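Hand-held gripper pair: left unit loses tracking after a pad change

Greketness
We run a pair of hand-held grippers for recording demonstrations, later replayed on a two-arm cell. After fitting new finger pads on the left unit, its opening width drifts during a session and the tracking drops out for a moment when I turn my wrist. The right unit is fine. Log for the last run: 1,866 samples, 164 flagged, all on the left. Firmware is the same on both. Is this calibration or the cable?
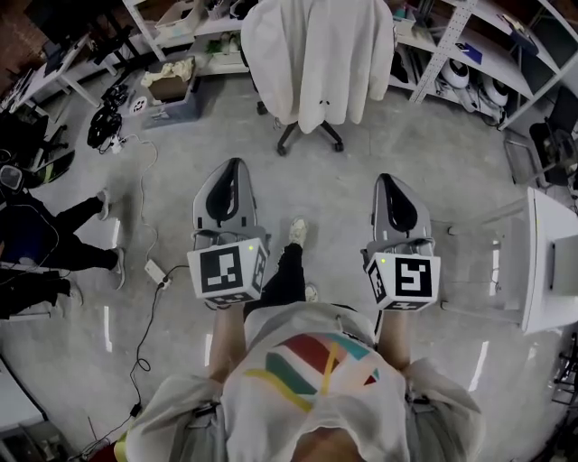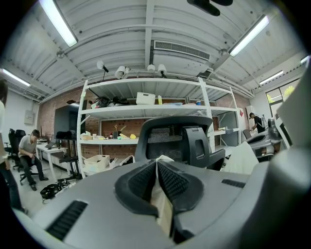 Both units from the wearer's side; second, fingers and mesh-textured pads on one gripper.

Ollix
Two separate faults, I think. The width drift is calibration: new pads change the closed position, so the zero has to be set again. Close the fingers fully, hold, store zero, then open to the stop and store the upper limit. Do not reuse the old values.

For the dropouts, check the thin cable that runs from the marker cube up into the shell. If it is under tension, the plug can work loose when the wrist turns. Reseat it and leave a little slack. The green light only tells you there is power – it says nothing about the data line.

Balero
Had the same on ours, was the cable. Swap left and right cables and see if the fault moves.

Charvát
Agree with the swap test, but set the zero first or you will be changing 2 things at once. Also wipe the marker faces with a dry cloth. Ours went from 972 flagged samples to almost none after a new cable and a clean.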